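Running a tennis ladder on public courts without losing your mind
Speaker notes, December 8, 2023
Regional recreation meeting, Ekine

Start on time even if the coffee line is long. Mic check first. Last year the first five minutes went to the back row as mime.

OPENING (slide 1, title only)

Good morning. I run the singles ladder at Jaber Park, four courts, two of them flat. I took it over in March from a man who handed me a clipboard and moved away. I should have asked more questions about how fast he moved away.

Ask the room: who here runs a ladder? Who has quit running a ladder? (Expect more hands the second time. Wait for the laugh, move on if there isn't one.)

For those who came in for the coffee: a ladder is a list of names. You challenge someone above you, and if you win, you take their spot. That's the whole sport. Everything else I'm going to say is about people trying to avoid it.

THE NUMBERS (slide 2)

We had 60 players on the list at the start of the season. Between them they issued 840 challenges. Matches played: 323.

Pause here. Let them do the math.

So more than half of our tennis was email. I had assumed people joined a tennis ladder to play tennis. A good share of them had joined to be ranked seventeenth, and they were ready to defend seventeenth with every tool available short of a racket.

Sore elbow. Daughter's recital. Courts might be damp. Courts were damp. Racket at the stringer. I had one player whose racket was at the stringer for most of the summer. I pictured a very slow old monk.

THE RULES WE INHERITED (slide 3)

Read the first one out loud from the clipboard: "A challenge must be answered in a reasonable time."

Reasonable to whom? The person above you on the list finds three weeks very reasonable. The person below you is at your door by dinner.

Second inherited rule: rain cancels. It didn't say how much rain, or whose. We had two players a mile apart who had different weather.

Third: disputes go to the ladder manager. I found out about that one by being copied on a message with the subject line "See rule 3."

WHAT WE CHANGED (slides 4 to 7)

Change one. Every challenge gets a deadline, ten days. If the match isn't played and the challenged player can't offer two dates, they trade places. No hearing, no appeal, no doctor's note. I don't want to know about your elbow. I'm sorry about your elbow.

Change two. You can only challenge up three spots. Before that it was unlimited, and the top player got a challenge from somebody new every morning, the way a sheriff does in a Western. She was very gracious about it until she stopped opening them.

Change three. If you don't play for a month, you drop five spots. Quietly, overnight. This turned out more matches than anything else we did. People who hadn't been seen since spring showed up with new shoes.

Change four. Winner reports the score. It used to be both players, and when the two reports didn't match I had to write to both of them in a neutral tone. I have used up my neutral tone.
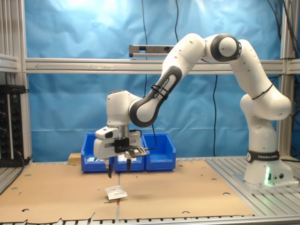 One player who read an early draft of these notes wrote back that the month rule punishes shift workers and new parents, who can't get a court before dark, and that I'd feel differently if I were the one who'd dropped five spots while holding a baby.

Read that out, because it's fair and because it'll come up in questions anyway. We now let people freeze their spot once a season, up to six weeks, no reason required. I expected everyone to freeze in the same week in August. Only a handful did, and they were the ones who needed it. I was a little let down. I'd prepared a speech.

LINE CALLS (slide 8)

Slow down here, this is the part people write in about.

On a public court there's no umpire. You call your own side. The ball was out because the person who benefits from it being out says so. It is an odd way to run a contest, and most of the time it works, and I've stopped asking why.

When it doesn't work, don't go watch. I did it once. I stood by the net post of court three for a full set like a potted plant, and both players became so polite that neither would call anything out. Balls were landing by the fence. "Looked good to me." The set took nearly two hours. I still don't know which of them was the problem, and I went home with a sunburn.

What helps: tell them before the match that any call in doubt goes to the opponent. Say it in writing. Put it in the same message as the court time so they have to read past it. If the same name comes up three times in one season, from three different opponents, call that person on the phone. Don't email. Email is where they're strong.

BALLS (slide 9)

Who brings them? Challenger brings a new can, winner takes the used ones home. You'd be surprised how much peace this buys.

We tried a bulk order of Grotus practice balls, the cheap ones. I'll say only that they had two bounces in them, the first one and then a kind of sigh. We gave them to the dog park. The dogs were divided. 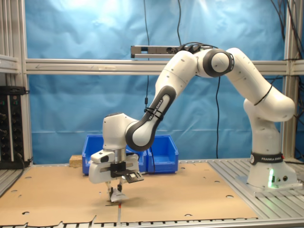
A white robotic arm and a flat sheet of cardboard on the work table.

SOFTWARE (slide 10)

Someone always asks, so get ahead of it.

We used the clipboard, then a spreadsheet, then a ladder app called Prodidard, which one of our doubles players found. It moves the names for you when a score goes in and nags people about deadlines, so that they're angry at it and leave me alone. I'd pay double for that second feature.

It isn't magic. It sent reminders at five in the morning until we found the setting. A few of our older players don't use a phone for anything but calls, so they text their scores to a friend, or say they will. I keep a paper copy of the list taped inside the shed door at Jaber, and it's always a few days behind. There are people who will only look at the shed. They believe the shed. If the app and the shed disagree, I get a visit.

(If short on time, skip to doubles.)

DO NOT RUN PLAYOFFS (slide 11)

We ran playoffs. Top eight, one weekend, little trophies. It rained, naturally, and this time everybody agreed that it was raining. We finished in the last of the light on a cold evening with one court still wet in the corner, and the final was decided by a man slipping. He was fine. His opponent apologized all the way to the parking lot and has apologized twice since.

Next year whoever is on top when the season ends is the winner and gets a sandwich.

DOUBLES (slide 12)

Keep this short. A doubles ladder has twice the people and four times the scheduling, plus the breakups. We had a pair split in June, over who should take the balls down the middle. Both found new partners inside a week, and then both new teams challenged each other on the same day. It was the best-attended match of the year. There were lawn chairs.

If you must do it, let people play with any partner and rank them one by one. The app can handle that. The shed door can't.

QUESTIONS I'LL PROBABLY GET

How much time does it take? An hour a week in summer now. Before the deadlines it was most of my evenings and some of my marriage.

Do you charge? Ten dollars for the season. People who pay nothing cancel. People who pay ten dollars want it back in tennis.

What about kids? Separate list, shorter sets, and keep the parents on the far side of the fence. We had one father coaching by cough.

Juniors playing up into the adult ladder? Yes, with a parent's okay. Warn the adults. We have a girl of fourteen who has gone up twenty places without changing her expression.

Can I have your rules? Yes, one page, stack by the door. Please take one each, I printed them at home.

Leave the last slide up with the court diagram. Collect the clicker, it belongs to the library.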